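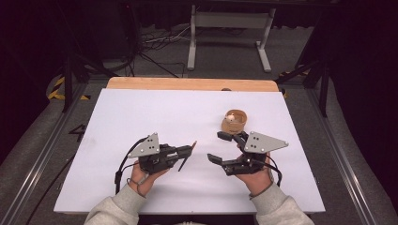 Home Start reading Forum FAQ Contact

Search Cillow Type and press enter

Frequently asked questions (and a few I only get asked by my relatives)

Last updated 2017-07-16

I get a fair bit of email through this site and I'm slow at answering it, so I've pulled the most common ones together. If yours isn't covered, write anyway. Just give me a week or two, and longer if there's a storm front coming through.

What is Cillow?

It's a blog and a small forum for people who get migraines, and for the people who live with them. I started it nine years ago on a free hosting plan with a truly awful green background. These days there are 416 posts in the archive and around 900 people signed up to the forum, although plenty of them only read, and that's completely fine. I read for ages on other forums before I typed a word.

Are you a doctor?

No! I have a diploma in bookkeeping and a lot of migraines. Everything I write is what happened to me, or what I've been told by people who do know, with a note saying which one it is. Please don't start or stop a tablet over something you read on my blog. If you get a sudden headache that's the worst of your life, or a new one with weakness, confusion, a fever or a stiff neck, close the laptop and get emergency help.

What kind of migraine do you get?

Mostly the sort with aura. I get a shimmery zigzag off to one side that grows over twenty minutes or so, then my words go funny, then the head pain turns up. Sometimes the head pain doesn't bother and I just feel like a wrung-out dishcloth until the next morning. My neurologist has a longer name for that kind but I always spell it wrong.

Do I need to register to read the forum?

Most of it is open. The Partners and Family board and the Work board are members only, as people write about their bosses in there and would like to keep their jobs. Registering takes an email address and a nickname. Please don't use your real name if you're going to talk about your workplace.

How do I keep a headache diary without going mad?

I've tried all of them. Apps, spreadsheets, a wall calendar with stickers. The one I've stuck with is a cheap lined notebook and four things a day: how I slept, whether I had a headache, how bad out of ten, and what I took for it. That's it. I used to write down every meal and the weather and which perfume the woman on the bus had on, and after three months I had a very full book and I was scared of cheese. 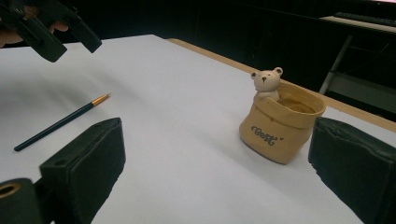

The bit I wish I'd started sooner is the column for what I took. Painkillers used on too many days in a month can bring on headaches of their own, and I was well into that before my GP flipped through the notebook and added it up for me. Ask your own doctor or pharmacist what the limit is for whatever you're using - it isn't the same for all of them. Take the notebook along to the appointment too, as I can never remember a thing once I'm sitting in that chair.

Is it really caused by chocolate?

Maybe for you. For me it looks like the craving comes first, as part of the attack warming up, and the chocolate was getting the blame. I felt pretty silly after going without it for two whole years. Skipping lunch, on the other hand, gets me every single time.

What should I say to my boss?

Less than you think, in my experience. I used to give the whole speech with the zigzags and the family history and I could see eyes glazing over. Now I say I have a neurological condition, it puts me out of action now and then, and these two or three things help. For me those are a desk away from the window, being allowed to wear a cap under the lights, and working from home the day after a bad one. Get it in writing if you can. There's a long thread on the Work board called "The letter" with wording that other members have used and you're welcome to pinch any of it.

My partner gets migraines. How do I help?

Bless you for asking. Ask them on a good day, not in the middle of one. My own list is curtains shut, cold flannel, flat lemonade, the dog taken somewhere else, and no questions that need a full sentence. Someone on the forum has a system with their husband where one knock means "do you need anything" and no answer means no. I love that and we've borrowed it.

Do you run meet-ups?

We do, in Givenden, usually once a season. The next one I can promise is in January, in the back room of the library, lights down low and no scented anything, please. Tea is provided and there's a quiet room off to the side if you need to lie down. People do! Pulling out at the last minute is so normal with us that I don't even take RSVPs any more.

What's the Skasotness newsletter?

Same person, different hat. Skasotness is a short email I send out every month or two with links to new research that's been explained in ordinary English, plus whatever has been good on the forum. It goes to a bit over 3,000 inboxes now, which makes me nervous every time I press send. The sign-up form is on the contact page. If it stops arriving, have a look in your junk folder first.

Do you take advertising or free products?

No ads. I get offered magnets, daith piercings, special pillows and one very pushy brand of water. I did once buy a pair of tinted glasses from Vashisht with my own money and reviewed them. I still wear them at the supermarket. They didn't pay me, and I don't get anything if you buy a pair. 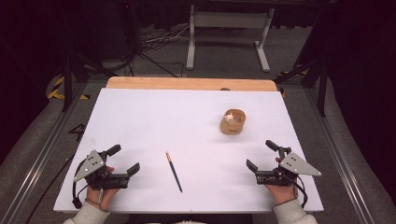
Can I reprint one of your posts?

Usually yes, if it's for a support group, a school newsletter or something along those lines. Send me a note saying which post and where it's going. Please leave the bit about seeing a doctor in. Forum posts belong to whoever wrote them, so you'd need to ask that member directly.

How do I delete my account?

Log in, go to Settings, scroll right down, and it's the grey link on the left. Your posts stay up with the nickname taken off. If you'd like the posts gone as well, email me and I'll do it by hand.

Why did my comment vanish?

Probably the spam filter, which has a real grudge against the word "Botox". Comments with more than two links also get held until I've looked at them. I only remove things on purpose if they're selling a cure or being nasty to another member.

Contact | Copyright Cillow 2017 | Back to top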